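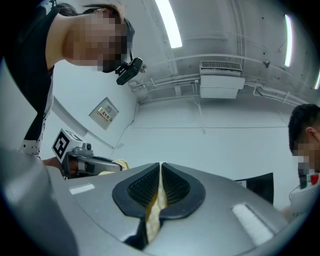 Home | Notebook | Purchasing | Bench log | Archive

3 min read

December, equipment planning, second pass

Budget line for next year's grippers has to go in before the break, so I spent the morning on the quotes and I like them less than I did last month.

Larkero wants 659 per hand-held unit. That covers the body and one set of fingers. Marker cubes are extra, and so is the head camera mount. Their rep calls it a complete kit on page one and lists the missing parts on page two. Zoda is cheaper per unit but won't sell fewer than 8, and I can't see us keeping 8 units busy. We have trouble scheduling 2 operators for the cloth work as it is.

What the cloth work needs, as far as I can tell:

- a pair of grippers per station, matched
- textured pads that hold thin cotton without chewing it
- spare pads, lots
- a wide lens, since two people lean in close

Pads are my real worry. Both vendors quote a pad life and neither will say what fabric it was measured on. Rubber block, probably. I asked Zoda for a test report and got a brochure. Until I see numbers on cloth I'm budgeting pads as a consumable, quarterly, and if that makes the total ugly then the total is ugly.

Huttunen (the arm people) sent a plan where the hand-held units are a "first phase" and we buy two arms from them in the spring. I don't buy the timeline. We have no folding policy that works on anything bigger than a napkin, and an arm sitting under a dust sheet costs the same as one that moves. I've put the arms at zero for the first half. Fight me at the planning meeting.

Wanside would lease. Monthly rate looks fine until you get to the return condition clause, which charges for "surface wear." On a gripper. Crossed out and sent back at 4:40 pm, no answer yet.

Current draft: 2 pairs from Larkero, over 17 sets of spare pads, no arms, no lease. Shipping not included because I still can't get a straight figure. Also need to ask whether the marker cubes from the old order fit the new bodies. The drawing says yes. The drawing also had the screw holes wrong last time.

To do: pad report, cube fit, shipping.

Comments (3)

Old cubes fit if you file the lower edge. Took me ten minutes each. I wouldn't plan around it.

Agree on no arms before summer. Please put a line in for head straps though, the current ones slip.

Did Larkero say anything about warranty on the fingers? Mine says "excluding contact surfaces," so what's left?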